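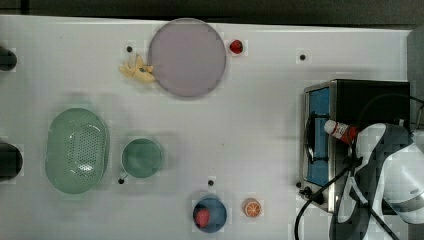

Barnby Community Supper Club: your questions answered

We use cookies to remember your preferences and to see which pages people read. Accept all | Manage settings

What is the supper club?

A shared meal, once a month, in the long room at Barnby. Everyone brings a dish, everyone eats, and there's usually far too much pudding (no complaints from me!). We started with two tables and a borrowed urn and it has grown into the evening I look forward to most. You don't need to be a good cook. You don't need to know anyone either.

When does it happen?

The first Saturday of the month, doors at half past six, food out at seven. We skip January and start again in February with the soup night, which is a lovely one to pick if you've never been before.

Do I have to book?

Yes please. There are 27 seats and they do go. Put your name down on the sheet in Wandell Books or send us a message through the contact form, and tell us how many of you are coming. If you find you can't make it, let us know by Friday lunchtime and we'll ring the next person on the list.

What does it cost?

£2 on the door, which goes on heating the room, tea and washing-up liquid. Children eat free.

What should I bring?

One dish, big enough for six people to have a decent spoonful. It can be hot, cold, home-made or straight from a shop. There's a theme most months, but treat it as a nudge. For "things on toast" night someone turned up with a trifle and it was gone in minutes.

Can I heat my food up there?

There's one oven and a hob with four rings, so we run a bit of a queue from six o'clock. Stews, curries and pies do well. Anything that has to be served the second it's ready is harder – I once tried soufflés and I won't be doing that again. Slow cookers are fine and there are plenty of sockets along the window side.

I've got an allergy. Will there be something for me?

Very likely, but please read the cards. Every dish gets a card with its full list of ingredients, written by whoever made it. Nut dishes go on their own table by the door with their own spoons. We can't promise a kitchen free of anything, so if your allergy is severe, have a word with us first and we'll talk it through properly. 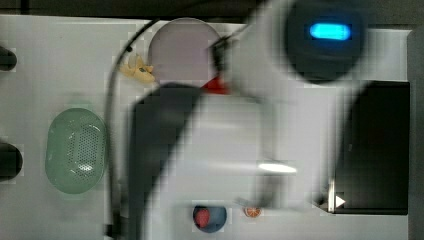

How do I write a good ingredients card?

Put down everything, including the dull bits like stock cubes and the oil you fried the onions in. If you used a jar or a packet, copy out its label or bring it along. For baking, say which flour and which fat. Blank cards are in the drawer under the hatch, though it's much quicker to fill yours in at home.

Can I get the recipes afterwards?

Oh yes, and do ask for them! Cayetano Sarmiento keeps the recipe folder and types up anything handed in to him. His own chickpea and spinach stew is in there, with 800 g of tinned tomatoes and more garlic than you'd think wise. It feeds 12 and it's even better the next day.

What happens to the leftovers?

Bring a tub with a lid and fill it. Once the tables are cleared we put everything spare out by the hatch and it's first come, first served. We can't store food overnight.

Is there parking?

A little, behind the building on Numel Lane. The gate is narrow, so go gently. The Hrynyshyn Street car park is free after six and it's a short, flat walk from there.

Can I help?

We'd love that. Setting up starts at five and there's always room for one more person with a tea towel. Washing up is a surprisingly jolly way to meet people – some of the best chats of the night go on at that sink.

Filed under: Eating together, Visitor info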